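Brullthorpe Clothes Shelf: how we're getting on
Progress report for the Drelitz Fund, 16 May 2004

Hello Odette, and hello to everyone at the Fund who gets this passed along,

You asked for something short and I have tried, but you know what I'm like. The main news is that the shelf is up and running, the folding tables are in, and since we opened in March we have sorted, folded and given out 2,698 pieces of clothing. I had put 500 on the form as our hope for the first stretch, so you can imagine the faces here when Bastien read out the total (he had added it up twice, bless him, and then made me do it as well).

The money first. Of the £4,000 you gave us, £439 is left. Most of it went on the two white tables, the shelving and the second-hand washing machine from Drivmont, which came with a delivery charge I hadn't budgeted for. That's my fault, I read the quote too quickly. The rest was hangers, washing powder, boxes with lids and a label printer that I'm afraid we hardly use. Receipts are in the blue folder and I'll post copies on.

Now the folding, which takes up far more of our time than I ever said it would in the application! Jumpers are easy. Trousers are easy once you've shown someone. T-shirts are the things that eat an afternoon, as they come in by the bagful, half of them inside out, and you have to find the neck before you can do anything else. We turn each one the right way, check the seams and under the arms for holes, read the care label if it still can be read, and then fold to the width of the shelf. Thierry cut us a piece of stiff card to fold around and it has made the piles so much neater. They used to slump sideways by the end of the day and whoever opened up in the morning had to start again.

Colour has been a nice surprise. I'd assumed people would want navy and black and grey, and they do, but anything bright goes off the shelf in no time. We now keep the strong pinks and reds together at the front, washed separately after an accident with some pillowcases that I won't go into.

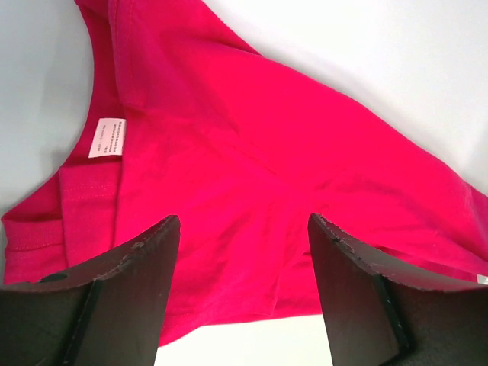 Anatole would rather we stopped checking labels one by one and simply put everything through at thirty degrees, as it would save us an hour a day and he has never ruined a T-shirt that way in his life. He may well be right about the T-shirts. I'm less sure about the woollens, and we had a long talk about it over tea. For now we have agreed that cotton tops go straight in on a cool wash and anything knitted gets its label read first. I'll let you know how that works out.

Things that haven't gone so well: children's shoes. We get hardly any in decent condition and we are asked for them all the time. I'd like to spend part of what's left on new plimsolls in the smaller sizes, if you're happy with that, as it isn't strictly what the grant was for. The children's rail is also too high for children, so Bastien is going to lower it. And the Marty boxes we bought for winter coats are too shallow, so the coats are still in bags under the stairs.

Fiifi Aryee has offered to run a mending table once a fortnight, starting with buttons and hems, and we have plenty of waiting work for that already. We'd need thread, needles and a better lamp, nothing very dear.

So, two questions for you. Can we move money over to the plimsolls? And would you like the next report in the same form, or on the spreadsheet? I'd much sooner write a letter, but I'll do the spreadsheet if I must.

With thanks from all of us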